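Tullura Two-Arm Bench Kit

For home builders and shared workshops

Sold by Clenach. Hands sold separately or as a bundle.

Overview

If you have been thinking about putting a pair of robot arms on a table of your own, and you have already priced up a ready-made system and closed the page again, then this kit was put together with you very much in mind. Tullura began as a build of ours that took over a corner of a shared workshop for most of a winter, and a good deal of what went into the kit came out of the grumbling we did during those months. Screws you couldn't reach. A mounting plate that had to come off before you could get at the plug behind it (we did that one ourselves, twice, and then drew a new plate). By June we had a version we could take apart and put back together in an afternoon without anyone raising their voice, and that is the version on sale now.

What you get is a left and a right arm mount, the shoulder plates, the wiring for both sides, a controller and a printed build book. You supply the table, the computer and the patience. The arms themselves can be ordered with the kit or added later, and plenty of our customers start with one side, get to know it, and come back for the other when the budget has recovered.

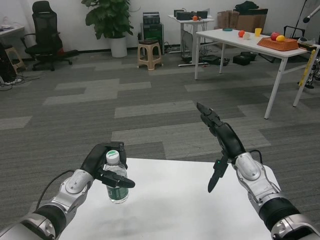
We are often asked why we are so fond of drinks bottles as a first job for a new build. They are cheap, there is always one within reach, and they teach you a great deal in a short time. A bottle wants to be held firmly enough that it doesn't slide, but squeeze a thin one too hard and it caves in and you hear all about it from across the room. The build book starts with one hand only, with the other parked up and open over the table, and you stay with that until you are comfortable. Please do start with the cap on! After that you can move to fruit, cups, balls and whatever else you have lying around.

What's in the box

Left and right shoulder plates, drilled to match
Two clamp rails for the table edge
Wiring harness for each side, labeled at both ends
Danzer controller with power supply
Stop button on a long lead
Bag of cable ties and reusable wraps
Hex keys in the sizes you will need
Printed build book

Not in the box: the arms, the hands, a computer, and a table. We do sell a table top, but a solid one from the hardware store will do the job nicely if it doesn't wobble. Lean on it with your full weight before you bolt anything down. If it rocks under you, it will rock under the arms too, and you will spend your evenings blaming the settings.

Choosing your hands

The kit takes two kinds of end piece. The plain two-finger gripper is the less expensive choice, it is very forgiving, and for picking up blocks and boxes you may never want anything else. The Firneritz hand is the multi-finger option, and it's the one most people write to us about. It takes longer to set up and there are more small screws in it than you would like. We think it earns its keep when you want to hold round things, or things with a neck, or the kind of everyday object that was made for a person's hand in the first place.

You can mix the two. A gripper on one side and a Firneritz on the other works perfectly well, and the controller will ask you which is which the first time you switch it on. Both use the same wrist plate, so changing over is a matter of four screws and one plug.

About the cables

Give the cables room. I would put this in bigger letters if the page allowed it. The most common message we get from new builders is that one arm stops short or tugs when it reaches across, and nearly every time the answer is a cable that was tied down neatly with the arm at rest. It looks lovely and it doesn't work. Leave a loop at the wrist, leave another at the elbow, then move the arm by hand through everything you expect it to do before you tighten a single tie. The reusable wraps are there for exactly this stage. Keep the proper ties for the end – you'll be glad you did.

On the floor, do your best. We know what a workshop looks like halfway through a build, ours included. Just keep the stop button's lead clear of everything else so you can find it by feel.

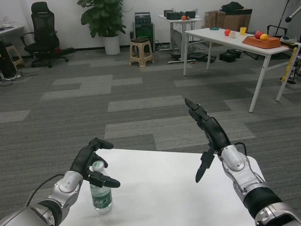 Left hand closed around the upper part of a bottle, right hand open and raised, on a plain white table top.

Setting up your space

You need less room than you might expect for the arms and more than you might expect for everything that comes with them. A second table nearby is a real help. Ours ends up covered in the things we are going to pick up next, and it means the work surface in front of the arms stays clear. A stool or a chair on wheels for whoever is at the keyboard is worth having too, as the first evening tends to run on.

A plain, light table top without a strong pattern makes life easier if you plan to add a camera. Wood grain is fine. Checked tablecloths are not, and yes, we have had that call.

If you share your workshop with other people, talk to them before you pick your spot. Arms that reach over a table need clear space on all sides while they are powered, and a corner that people walk through to get to the sink is a poor choice, however handy the outlet is. Mark the floor with tape if that helps, and agree on who may switch the thing on.

Specifications

Arms supported: 2
Table width needed: 600 mm clear per arm
End pieces: two-finger gripper or Firneritz hand, in any pairing
Controller: Danzer, wired connection to your computer
Build book: 13 chapters, printed and spiral bound so it lies flat
Spare wrist plates: available separately

Please read before you order

This is a kit for adults who are comfortable with hand tools and a bit of wiring. No soldering is needed for the standard build, but you will be plugging, routing and checking a fair number of connectors. Always keep the stop button within reach of a person, never behind the arms. Power down before you change an end piece, even when you are only going to be a minute. Keep hair, sleeves and lanyards well back while the arms are live.

Shipping and returns

Kits are packed to order and leave us in two cartons, which may turn up on different days. Please check both against the packing list before you begin. Unused kits can come back to us in their original cartons, and single parts can be swapped if you ordered the wrong end piece, so long as the screws haven't been used. If something arrives damaged, send us a picture of the carton along with the part and we will get a new one on its way.

Questions about fit, table tops or pairing hands can be sent through the Clenach contact form. Tell us what you are hoping to pick up with it. It helps us point you to the right end piece, and we do enjoy reading them.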